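Week 7 handout: Learning from human hands, and why the bag is the hard part

Instructor: Rommel Calimlim
Read before Thursday. Bring the worksheet from Week 6 if you still owe it to me. You know who you are.

1. Where we left off

Last week we trained a policy on teleoperated demonstrations and watched it do one thing well in one place. Teleoperation gives you data in the robot's own terms: joint angles in, joint angles out, no translation needed. It also gives you a sore neck and very little data per afternoon. In our lab, a fresh operator on the Coman arm gets through 40 usable demonstrations in a session before the quality drops off, and the operator is usually the last to notice.

So this week's question is an old one. If people are so good at putting things into other things, can we record people doing it and hand the recordings to the robot?

2. The task

The benchmark we'll use all week is called Hundora. It is a set of short place-into-container episodes on a tabletop, done by a person with bare hands, in front of a plain backdrop. Each episode has one object and one container. The object starts outside the container and the episode ends when it is inside and the hand has left. There are 1,109 episodes in the release. The paper's abstract says "over 1,000," a modesty I have not seen in the rest of the paper.

Containers come in rigid (bins, bowls, boxes) and soft (paper bags, cloth pouches). Everyone's results on the rigid ones look fine. Everyone's results on the soft ones are in the appendix.
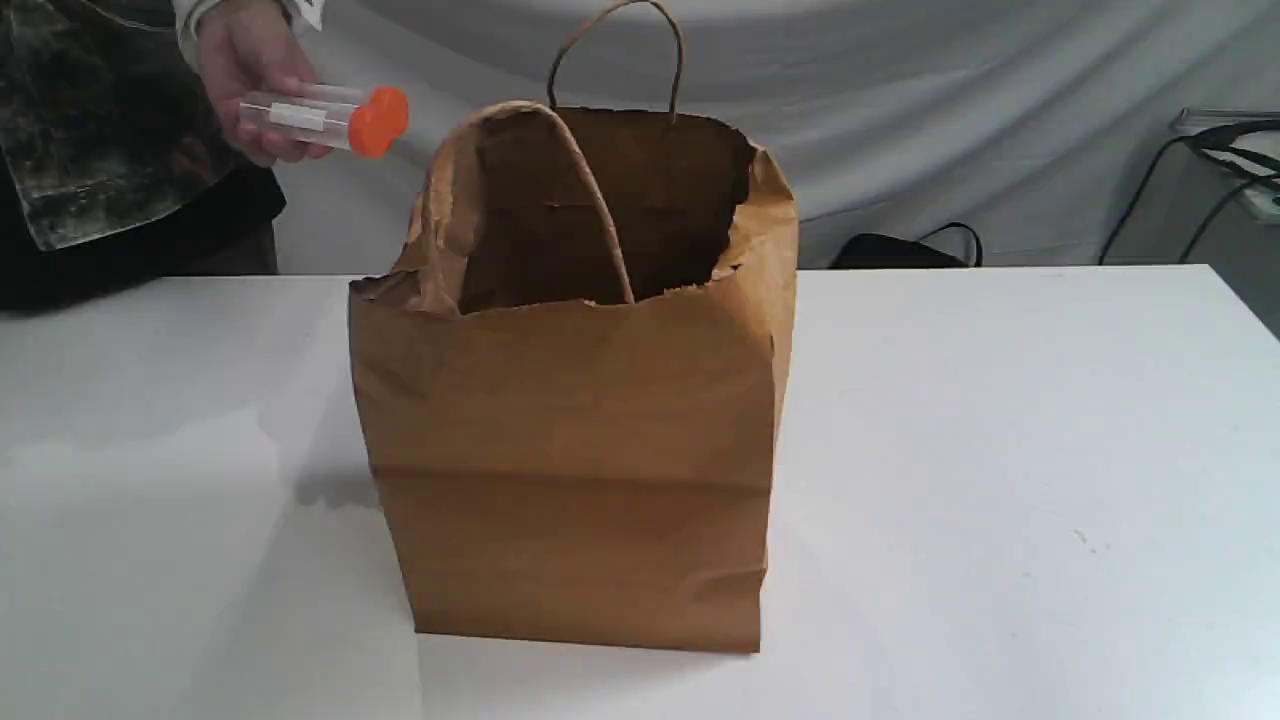 Consider what a planner needs to know before the hand opens. It needs the opening: where the rim is, how wide, how high. With a bin you fit a rectangle and go to lunch. A paper bag's rim is a crumpled curve that doesn't lie in one plane, and a handle that has fallen inward runs right across the region you wanted to call free space. A depth camera may report that handle as a solid thing, as a few stray points, or as nothing at all. All three answers have been seen in this course.

It also needs the pose of the object in the hand. A clear tube is unkind here. Depth returns on transparent plastic are poor, so in practice the tracker hangs on to whatever is opaque, meaning the cap and the label. If the fingers hide the label, you have a cap and an opinion.

3. The method

The approach in the reading (Flaltulia, sections 3 and 4) has three stages.

Stage A. Estimate the hand pose in every video frame and reduce it to a wrist position, a wrist rotation and one number for how closed the grip is. A great deal of human skill gets thrown away at this step. Be at peace with it, or write your project about it.

Stage B. Segment the container and predict an "entry region" – a patch in space the object must pass through. Training labels come free: wherever the object was when it crossed the rim in a successful episode, that was a good place to cross.

Stage C. Train a policy that moves toward the entry region, lines up the long axis of the object and releases. Fine-tune on a small number of robot demonstrations so that it learns it has a gripper and lacks a thumb.

4. Results, with the usual salt

We re-ran the released code on our own arm with soft containers only. Success without Stage B was 46 percent. With Stage B it was better, and how much better depends on who opened the bag that morning. I am quite serious. Bags get floppier with use, and our early trials all used stiff new ones. The Trurport group randomized bag age in their replication and saw most of the gain shrink. They were polite about it.

Common failures, in the order you will meet them:

Object catches on a handle and rests there. The success detector, looking from the front, scores this as a win.
Gripper brushes the rim, bag slides, policy carries on to where the bag used to be.
Tube is released level across the opening and bridges it. People tip the tube before letting go, often so late that the Stage A smoothing filter wipes it out. Turn the filter down and see.

5. For discussion

Why does the entry region help more for long objects than for round ones?

Stage B only learns from successes. Sketch what you would do with the failures, assuming anybody had kept them.

Suppose you may add one camera. Most of you will put it overhead. Argue for somewhere else, and account for the arm getting in the way.

6. Lab

Same pairs as before. Pick one container, one object, and fix both for the whole session. Write down the state of the bag before each trial, in words, even if you feel silly. Code is in the Week 7 folder; the calibration script still needs to be run twice.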